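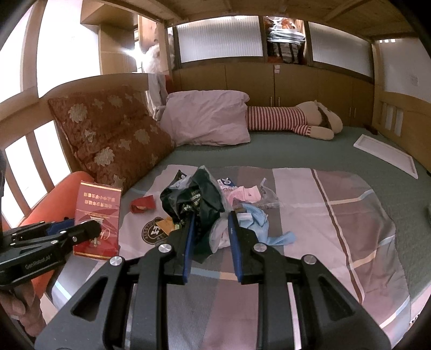
**Figure 3.** Small items gathered on a plaid sheet, with a crumpled dark green bag beside a white one.

### 4.2 The bed as a sorting place

Of all the surfaces our households told us about, the bed was the one they came back to most fondly, and we soon found ourselves giving it far more room in our notes than we had planned. Of the 23 homes in the Miletti study, 17 used a bed for sorting at least once a week, often in the morning, before the day had quite got going. Plastic bags, tags and bits of cloth tend to end up together there, much as they do in Figure 3, where a light blue cloth lies near the bags and a small red fabric item rests by itself on the plaid. We coded such groupings as "mixed heaps" (670 entries in all), a homely name that stuck with us from the February pilot in Fjeld onward.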